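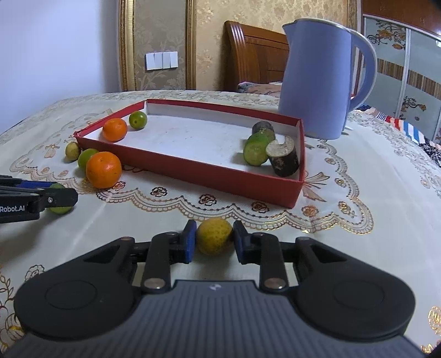
The member who opened this ticket wrote that the Dratska family album had been showing the wrong captions since the October upload, and that at least one great-aunt was now labeled as her own father. She asked whether the captions had been retyped or had slipped during the transfer.

Status: Open
Queue: Wasoria photo archive, captions and dates
Priority: Normal

Support, 9:40 a.m.
Thank you for the report. I opened the album and can confirm the problem. The portraits at the front of the album are fine. The trouble starts at the studio portrait of the two sisters in matching collars, which carries the caption for the next picture, the father in his militia uniform. Every caption after that is one place off. Nothing was retyped. The wording matches the penciled notes on the backs of the prints.

Please don't correct any captions by hand while we look into this. If you already have, send me the item numbers.

Member, 10:15 a.m.
I changed two before I wrote to you, items 881 and 882. I also changed the birth year on 882 from the one in the album to the one in the Magsi parish register. Should I put that back?

Support, 10:50 a.m.
Leave the year for now. I've copied both edits into the ticket so they won't be lost.

Checked so far:
Scans against the paper index. Same order, same total.
Caption file against the paper index. The caption file is one line short.
Backs of the prints. The scan of the sisters has no matching back, so the import took the next one it found.

The missing back is a blank. The card was glued to a mount by the Vustano studio and has only the studio stamp on the front. Whoever prepared the file left the line out instead of entering it as blank.

Support, 1:20 p.m.
Added the blank line and ran the import again on a test copy. The captions line up through the end of the album. The first 200 items in the next album are not affected. Those came in with a separate file.

The import stops at 1000 items per file, so I split this one into two and checked the join. No captions were lost there.

Member, 2:05 p.m.
The test copy looks right to me. The uniform is back with the father. One question about the sisters. The older index calls them twins, but the register has baptisms two years apart. Can the caption say so?

Support, 2:30 p.m.
Yes. The old index wording has to stay in the caption field, but you can add the baptism dates under Notes with the register page. Please give the page as written in the book and not the film number, as the film was renumbered.

Support, 3:10 p.m.
Live album updated. Your edit to 881 is no longer needed and was dropped. The birth year on 882 was moved to Notes with the register as the source, and the album's year is back in the main field.

If your browser still shows the old captions, reload the album page.

Status: Waiting on member (register page for the sisters)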